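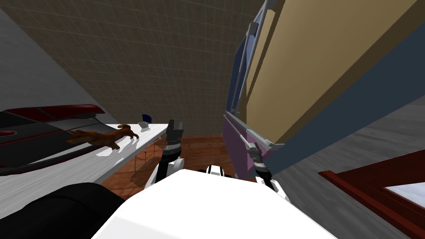 Magnesium and my tinnitus, three months in

I started the tablets in August after Inês Carrilho at the hearing group swore by them. Jusden, 128 tablets to the tub, two with breakfast. The label says "supports inner ear comfort", a phrase that commits the maker to very little.

My ringing is a high, thin whistle, mostly on the left. I scored it out of ten each night before bed and wrote down the number before looking at the previous ones. I managed 87 nights. The average at the end was a shade lower than at the start, but I also changed jobs in the middle and stopped sitting next to a server cupboard, so make of that what you like.

Inês says I should have taken a bigger dose. Perhaps, but my stomach was already complaining, and the pharmacist wasn't keen with my blood pressure tablets.

What bothers me is the Leltach website, where Jusden is sold. It quotes 838 "satisfied ears" and gives no hint of who asked them or what they were asked. I emailed and got a voucher back.

I won't be using the voucher. Audiology have offered me a sound generator to try at night, and I'll score that the same way.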